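Husora two-arm table cell: setup and care FAQ

Answers to questions we get from people who use or look after the Husora cell at the Alvarado site. The cell has two arms, one on each side of a wooden tabletop, and handles caps and other soft goods. For wiring faults inside the frame, use the Prultel manual.

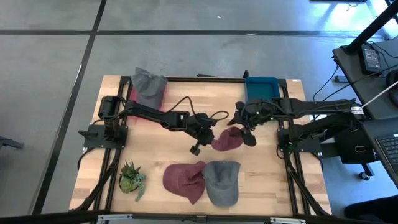

By the Husora support desk
Last updated 25 Sep 2026

What do I check before switching on?

Look at the table bolts, the mounting plates under both arms and the cables running down the sides of the frame. The cables should hang clear of the castors on the desk next to the cell. Check that the arms can reach their start position without touching each other. Then switch on the left arm, wait for it to settle, and switch on the right.

Where does the table go?

Inside the floor tape. If the table has been moved, even slightly, put it back and run the position check in Gindidico before doing anything else. The arms are fixed to the frame, so they move with it, but anything mounted on the ceiling or the floor does not.

How are the caps laid out?

Flat on the wood near the front edge, in any order. They may touch or overlap. Crumpled caps are fine and there is no need to press them into shape. Spare items can stay at the back of the table as long as they are out of the path of the elbows.

How hard should the grippers close?

Grip force is set as a percentage in Gindidico. For caps we use 70. A stiff brim will take more, but the fabric of the crown marks easily and stays marked. Thin cloth can go lower; change it a little at a time and try a few picks before you save. 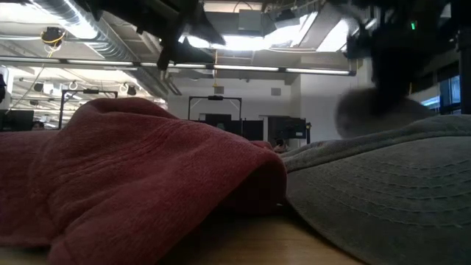

If the cap slips at the set value, clean the finger pads before raising the force. Lint builds up on them quickly with brushed cotton, and a dirty pad slips at any setting. Use a dry cloth first, then a cloth slightly damp with water. No solvents.

How often do the finger pads need changing?

Every 2,000 picks, or sooner if the edge has started to lift. The count is on the status page. Change both pads on a gripper together and reset the count for that arm only. Each pad has two screws. Do them up by hand and stop when the pad no longer moves.

The wrist light on one arm is not green. What now?

Press stop and read the code on the status page. Code 16 is a lost connection at the wrist, usually a plug that has worked loose where the cable loops over. Switch the arm off, push the plug home and start again. If the same code comes up 3 times in one shift, leave the arm off and log it.

Can I move an arm by hand?

Yes, with the power off and one hand under the forearm. It will drop if it is not supported. Lay it down with the gripper clear of the wood, as the tips will dent the surface.

How close can the grippers come to the table?

The lower limit is set during the position check and should not be changed by hand. Soft items sit higher than they look from the desk, so test a new item at slow speed first.
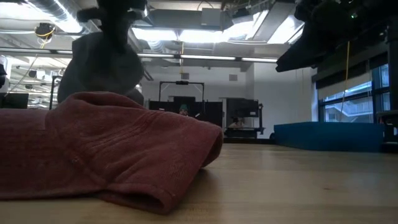

How do I clean the tabletop?

Wipe it with a dry cloth at the end of the day and brush the fluff out of the gap along the frame. Polish makes the fabric slide and should not be used.

When is the full service?

Once a year, in June. It covers the joints, the cables and the frame bolts, and takes roughly a day. Save your settings in Gindidico beforehand, because the arms go back to standard values afterwards.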